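Section 3. Getting the Bite station ready for visitors

I wrote this section after our May open day, so it's less formal than the rest of the Trurus guide. Please read the whole thing once before you start, even if you've run the station a hundred times on your own. Running it with people leaning over your shoulder is a different job!

What you need on the bench

The Bite hand gripper, charged and with both finger pads on
The Calon logger and its short cable (the long one catches on everybody's knees)
A patterned bedspread or other big cloth to work on
Towels, at least one rumpled and one folded
The Bondden playback arm, if you're showing the second half

Setting up

1. Spread the big cloth over the work surface and tug it until the worst wrinkles are gone. I like a busy print because visitors can follow the towel edge much more easily from the back.

2. Switch on the logger first, then the gripper. If you do it the other way around the logger won't see the gripper and you'll have to power both down and start over. I did this twice in front of a school group.

3. Wait for the steady green light. It takes a little while on a cold morning, so fill the time by letting people squeeze the spare handle.

4. Zero the fingers. Open them all the way, close them all the way, and open them again. The logger should read 1,000 when closed. Anything above that means there's lint under a pad.

5. Drop a towel on the cloth and leave it messy. Don't smooth it out! The whole point of the demo is showing how you find a corner in a heap.

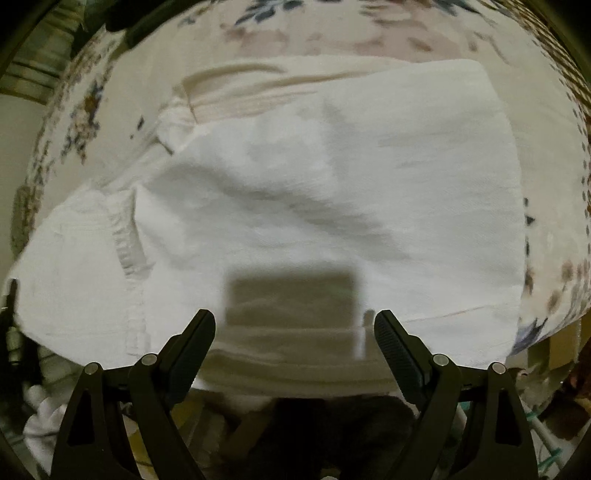 6. Come in low with the fingers open, pinch just the hem, and lift slowly. A hem is thicker than the rest of the towel and the pads hold it better. If you grab the middle you get a tent, and then you're stuck.

7. Fold, let go, back away, and press the side button to save the run. You'll hear two beeps. One beep means it didn't save, so do it again.

Note: The logger holds 2,000 runs. We finished our open day with 838 on it, counting the ones from the weeks before, so you've got plenty of room. Still, copy them off the same evening.

Letting visitors try

Almost everyone squeezes too hard the first time. Tell them to hold it like a pair of salad tongs and they get it right away. Kids do great with this, often better than the engineers (sorry, engineers). I give each person 3 tries and then pass the gripper along, or the line never moves.

Caution: Keep fingers, sleeves and lanyards away from the linkage while somebody is squeezing the handle. It pinches.

Caution: Never hand the gripper over while the Bondden arm is live. Hit the red stop, say out loud that the arm is off, and then swap.

If the playback stalls

Check the towel before you blame the software. The arm wants the towel in more or less the same spot you had it for the saved run, and visitors love to move things. Put it back, press Resume, and give it a moment. If it stalls again, pick an older run from the list and carry on talking.

Packing up is covered in Section 4.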